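From: Marilou Dimaculangan
To: household-sorting list
Date: 04/02/2002
Subject: Re: Sock trays, and what to do about tables

Analyn Padilla wrote:
> Has anyone used those divided trays for socks? My drawer is a
> disgrace and I'm sick of matching pairs at six in the morning.
> Also, Marilou, did you ever find out what finish is on that
> table of yours? Ours has gone all sticky since August.

Hi Analyn, and hello all,

Yes to the trays! I've got a white plastic one, five compartments across and four deep, so twenty little squares, and it suits ankle socks beautifully. Roll them from the toe, tuck the cuff over, in they go. Anything knee-length is hopeless and lives in a shoebox. I do mine on the table, one sock laid flat at a time, and start with the tray empty so I'm not tempted to leave last winter's lot where they were.
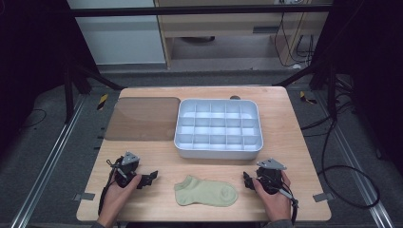

Ultan Costello's tip was to sort by colour first and I gave up on that by the second row. My greens are all slightly different greens. I go by thickness now and it's much quicker. Measure your drawer before you buy, too, the inside and not the front. Milagros paid 25 dollars for a tray at Fendthorpe that was a centimetre too wide and she's been keeping buttons in it ever since.

Now, the table. I still don't know what the finish is! I rang Zinetti and the fellow there wanted a model number, which I haven't got. It has a bit of a sheen and the grain is what I bought it for. Dark socks are easy to see against it, which I can't say for the old grey one. 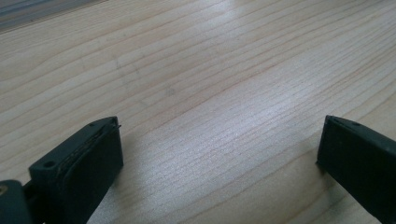 Grain on the tabletop, closely packed in places and wider apart in others.

For the stickiness I'd try a barely damp cloth with a drop of dish soap, then a dry one straight after, going along the grain. Wait 10 minutes before you decide it needs more. Jericho swears by vinegar but I'd do a corner first and see how it goes.

My favourite bit is the pointed arch in the grain, I always end up staring at it when I should be folding. 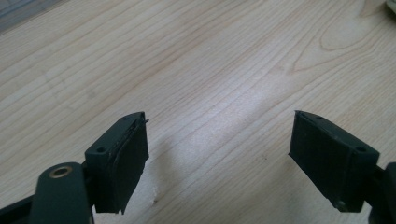
The arch, upper right, with the light on the middle of the table.

Let me know the drawer size and I'll look for the shop's number, it's in the tin with the receipts.

Marilou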